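Robot Manipulation in the Home, Course Notes
Unit 2: Learning to Handle Soft Objects from Demonstration
Prepared by Reiko Sekiguchi, revised 14th January

Please read these notes before the lab. The first part repeats a little from Unit 1, but the second part is new and you will need it for the report.

Why cushions are difficult

When a gripper closes on a wooden block, the block keeps its shape, and the planner can treat it as a fixed body. A cushion does not keep its shape. The fingers sink into the fabric, the corner folds, and the center of mass moves a little. The place where the arm touched the cushion also becomes hidden from the head camera, exactly at the moment when we want to see it.

For this reason we do not write a grasp model by hand in this unit. We record a human operator who moves both arms, and we train a policy on the recordings. The task is called Pliltach in the software, so choose this name in the menu. In words, the task is: put the cushions on the armchair, against the backrest.
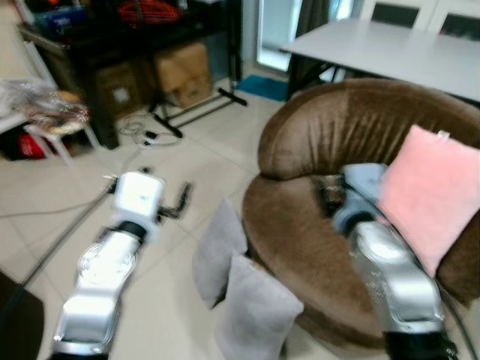
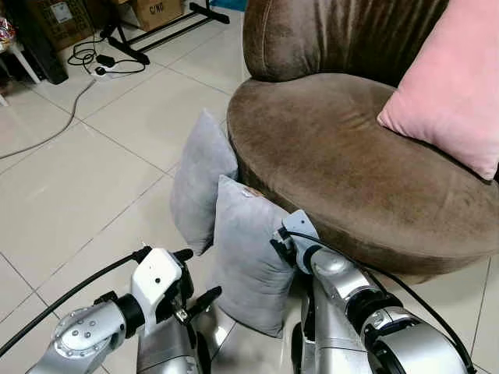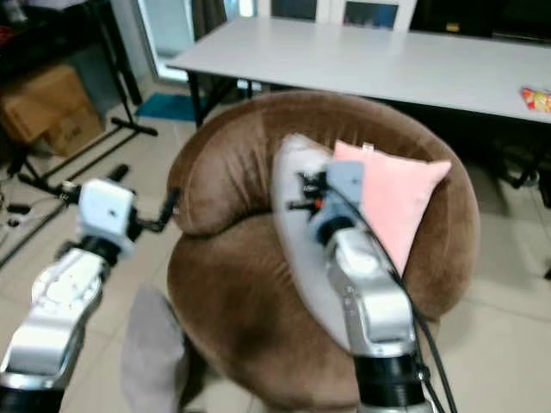 Head camera views from the Pliltach task.

The policy receives the head camera image and the joint positions of both arms. It gives back a short sequence of future joint targets, which we call a chunk. In our setting a chunk has 12 steps. The robot executes the chunk and then asks for a new one. A long chunk gives smooth motion, but the robot reacts late if the cushion slips. A short chunk reacts quickly, but the arms can start to shake, especially when two demonstrations disagree about which arm should move first.

The data

The full set has 781 demonstrations. We use 700 for training and keep the others for validation. Please do not mix them, also not for a quick test. Lensa Alemneh prepared the split, and the list is in the folder Niskanen together with the calibration files.

Each demonstration has a label for the result:
success - all cushions are on the seat at the end
partial - at least one cushion is on the seat, and at least one is not
failure - no cushion is on the seat, or the operator stopped early

Failures stay in the folder, but the training script leaves them out by default. In the exercise you will turn this setting on and off and compare.

What to look for when you replay an episode

Most students watch only the cushion. I advise you to watch also the arm that is not holding anything. Its position decides if the next motion is easy or not - a waiting arm that hangs too low must first go up and around the chair.

Look also at the moment of release. If the fingers open while the arm still pushes, the cushion often stays in place. If the arm goes back first, the fabric can stick to the fingers and the cushion falls forward.

Exercise

Train the policy Rirnmont with the default settings, then again with a chunk length of your choice. Report the validation error for both, and describe in your own words one episode where the two policies behave differently. Two pages are enough. The reports are due in March, and the exact day will be on the course page.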